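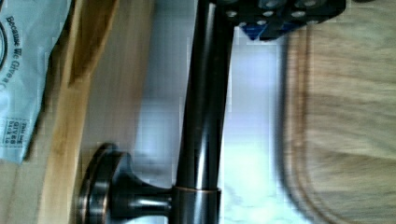

Oil-rubbed bronze faucet with copper-colored trim, from the Komomeo kitchen line by Pastari.

PASTARI BRINGS THE DARK BRONZE FAUCET BACK TO THE EVERYDAY KITCHEN

Komomeo line goes on sale this July, starting at $149

For immediate release

I've been selling kitchen fixtures long enough to have lived through the all-chrome years, the all-brushed-nickel years and the stretch when every single person who walked into our showroom wanted matte black. I liked all of it at the time (I still have the chrome at home!). But the finish I kept sneaking back to was oil-rubbed bronze, and this month I finally get to tell you that we've built a whole line around it.

It's called Komomeo, and it's the first full kitchen collection from our little shop, Pastari. There are seven faucets in it, all in the same dark bronze, all with a thin coppery ring at the joint where the handle meets the pipe. We argued about that ring for weeks. I wanted it thicker. I lost, and I've come around, mostly.

What I love about this finish is how much it changes with the light. Stand at the sink in the morning and the pipe is glossy and nearly black, with bright streaks running down it. Look lower and there's a warmer brown tone coming through. The handle sits out to the side on a short stem that flares wider and ends in a round disc, and the raised rim on that disc picks up the same copper sheen as the ring. It's a small thing, but you'll have your hand on it a dozen times before lunch, so we figured it should be nice to look at.

I also wanted it to get along with the stuff people already own. Most of us don't live in a catalog. We have a pale cutting board leaning somewhere, a beige counter we didn't pick, a shopping bag we haven't folded up yet. Dark bronze next to light honey-colored wood is one of my favorite combinations going, and it costs you nothing if the board's already in the cupboard.

Before settling on the shapes, we asked our customers what bugged them about the faucet they had. We got 642 replies, which was a lot more than I was ready for (I read them at my kitchen table over most of a winter). Water spots came up again and again. So did handles that are hard to turn with soapy fingers, and so did spouts too low to get a stockpot under. One person wrote two full pages about a drip. I wrote back!

Those letters shaped nearly everything. The handles have a wider grip at the end. Four of the seven models have a taller pipe for big pots, and the other three stay low for folks with a shelf or a windowsill over the sink. Every faucet fits a standard single-hole sink, and the box has the hoses, the washers and a printed set of instructions in type you can read while lying on your back in a cabinet.

Caring for the finish is easy. A soft cloth, warm water and a drop of dish soap will do it. Please skip the scouring powder and anything with bleach in it. The color will shift a bit over the years at the spots you touch most, and if you're the kind of person who wants a faucet to look brand new forever, I'd point you to our chrome. I'd rather say so now than get the phone call.

Komomeo faucets start at $149 for the low model. They'll be in our showroom and on our website this July, and also at Chow, the cookware store that has carried our sink strainers from the start. Customers signed up for Saveo, our rewards club, get 8 percent off any Komomeo piece through the end of the month. Signing up is free and you can do it at the register.

Matching soap pumps and a side sprayer are coming in the fall. We're still fiddling with the sprayer. The hose on the last sample was too stiff, and I'm not putting it on a shelf until I'm happy with it.

If you write about kitchens and want to try one at your own sink, get in touch and I'll set a sample aside. Tell me whether you need the tall one or the low one, and please measure under your window first.

About Pastari

Pastari is an independent kitchen fixture shop. We design our own faucets, strainers and sink hardware, and we answer our own phone.

Press contact: the Pastari showroom desk, open from 8 a.m.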